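Folding work shirts so they dont wrinkle in a drawer?

borkwood17
Need 2 shirts ready for every shift. No table, so I fold on the bed. Mine always end up lumpy at the collar.
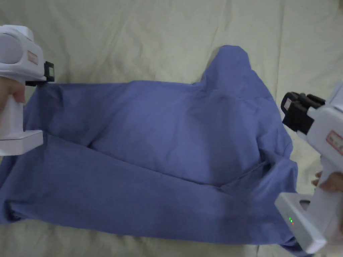 Drawer is shallow too, so hangers are out and rolling looks worse. Any tips?

Falden
Pull the top edge straight first. Smooth the collar flat, sleeves in, then bottom up. Bed is too soft imo, put a big book or tray under teh shirt.

skirnlow2
just buy wrinkle free ones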